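Notebook > Robots > Two-arm work

What I learned from teaching two arms to share one small part

Last updated 08/01/2021 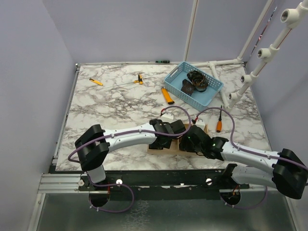 Why two arms are harder than one

I have promised for a long time to write about my work at Trotden, and some friends asked again, so I will try. My subject is imitation learning for a pair of robot arms. A person moves the arms by remote control, the computer records the joint positions and the video, and afterwards a model is trained to repeat the behavior. With one arm this is already a known road. With two arms, the difficulty is in the moment when both grippers come close to each other over the same piece.

Our task is called "Kimodon" in the lab, after the name of the first folder where I saved it. The two grippers must meet over a flat wood board and bring a small connector to its partner. The left arm holds, the right arm inserts. A human does it without thinking. Our first model, trained on 100 demonstrations, did it in 46 percent of the trials, and most of the failures looked the same: both arms arrived at the center and then waited for each other. They trembled a little and stayed there until I stopped the program.

What I changed

At first I believed that we needed only more data, so I recorded until I had 500 demonstrations. It was slow work and my shoulders remember it. The result became better, but the waiting did not disappear.

Then Sorcha Mac an tSaoi looked at the recordings with me and asked why I paused so often before the insertion. I had not noticed this. When I control the arms, I stop for a moment near the middle to check the distance, and the model had learned my pause very faithfully. In those frames nearly nothing moves, so from the camera view the model cannot know if the pause is beginning or ending.

We did two things. We cut the long pauses from the recordings with a simple speed threshold, and we let the model predict a longer piece of motion at once for both arms together. Before, each arm had its own prediction, and the left one knew about the right one only through the images. I call the new version Rondonuwu in my notes.

What is still not good

The waiting is now rare, and I am very glad about this. Other problems stayed. If the board is turned more than a little, the right arm goes to the old place. The cables of the connectors also bend differently each time, and I did not find a good way to show this variety to the model. I also have a suspicion that the tools and the basket behind the board help the model to find its position, so I want to repeat the trials with these things moved to other places.

In October I will bring the same method to the second cell in Nernport, where the lighting is different. I expect that it will fail there in the beginning. I will write down how.

Filed under: imitation learning, bimanual robots, lab diary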